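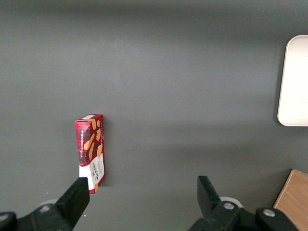 Tidying a table is a job for a ten-year-old, as one reader, Priedītis, wrote to me after I mentioned I was going to the open day in Rultavbridge. Why drive 68 miles to see a machine do it slowly? I had asked myself the same thing on the way there.

I went anyway, along with 266 other people who signed the sheet by the door. Unano, the firm that put on the day, had set up its demonstration in the old Witatstead print hall. The table held a box of Walkers shortbread, a wooden cabinet with two drawers, a tray and a few other things you could find in any kitchen. Visitors stood behind a rope and watched.

Most of them gave it a few minutes and left. I think they left too early. A dance routine or a backflip tells you that somebody spent months on one dance routine or one backflip. Groceries tell you more. A can is round and a carton is flat, and a hand that is fine with one may fumble the other. If a company wants me to believe its arms will be useful in a home or a stockroom, I want to see them deal with groceries.

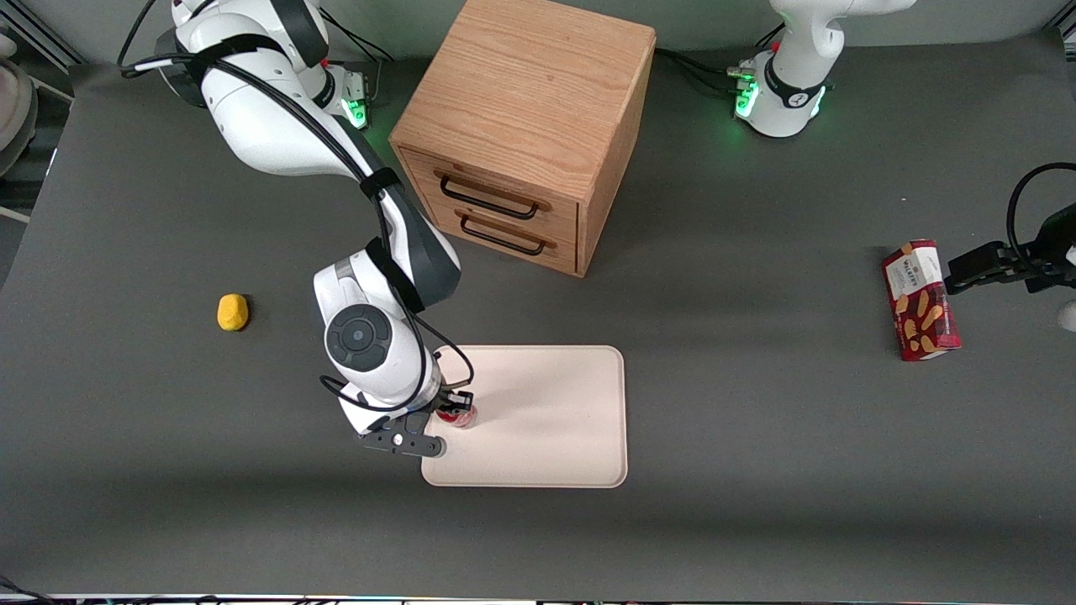
## What I would ask for

My complaint is with the way the results were given. A poster in the hallway said the arms had made 672 picks since May. It did not say how many tries that took, or how often a person stepped in. I asked at the desk and was told the figures were "being put together." That is a poor answer to give people who have been invited in to look.

A public demonstration should have a tally board next to the table — tries on one side, misses on the other, filled in as the day goes on. It would cost 3 dollars at a hardware store. People can live with a machine that misses. They see their own printers do worse.

I would also let visitors choose what goes on the table. A woman near me offered the apple from her lunch and was politely turned down.

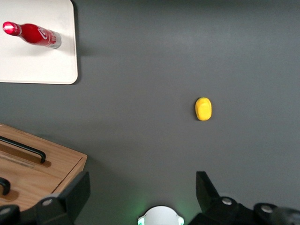
*Cabinet, bottle and gripper at the Unano open day, Rultavbridge.*

I'd go again next year, and I would tell Priedītis to come along and bring an apple.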